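Coment cable and clamp kit, second set bought, May 2023

Short version: good kit, bad instructions, buy the bigger clip bag. Typing this between shifts so forgive the mess.

We run a two-arm cell on a wooden bench. Picks small packaged stuff, packets and such, all day. Svenja Schmieder set it up, I look after it, meaning I get the call when it faults. Most of last year's faults were cable. Not motors, not grippers. Cable rubbing at the elbow, connector working loose at the wrist. Boring and expensive.

What you get: clips in two sizes, adhesive pads, hook straps, one roll of spiral wrap, a small hex driver. 55 dollars. The driver is junk, rounded off on the third screw. Use your own.

Fitting. Power down, arm parked low, old ties off. Route the gripper cable wrist to base and leave a real loop at the wrist – bigger than you think. First try I left it too short and it went tight when the wrist rolled over. Second try fine. Then jog slowly through every pose in the program with one hand on the stop. The sheet says clip every link the same way. Dont. Near the elbow you want slack that can move across the joint, no clip right on it.

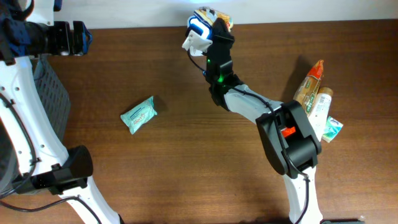 Right arm holding a package up top, gripper cable looping out and running back over the forearm and across the elbow.

Clips: grip well, no slipping so far. Pads: weak. Two let go in the first week, replaced with Tessier ones, those stayed. Clean the link with alcohol first, the sheet leaves that out completely. Spiral wrap is stiff, I took it off again at the wrist and kept it only down by the base.

Upkeep is easy. I wipe down and check the loop every 700 cycles, and at 3000 I open every clip and look at the jacket underneath. One shiny spot on the left arm cable, moved the clip a bit, no change since. Ludger Kramer wanted the whole lot in hard conduit. Tried it on paper, too heavy, too slow to swap a cable.

Support: wrote to them for spare small clips, got an answer from Henrike Wendt the next morning and teh bag came that week. No complaints there.

3 stars of 5. Would be four with decent pads. A third set goes on order in June.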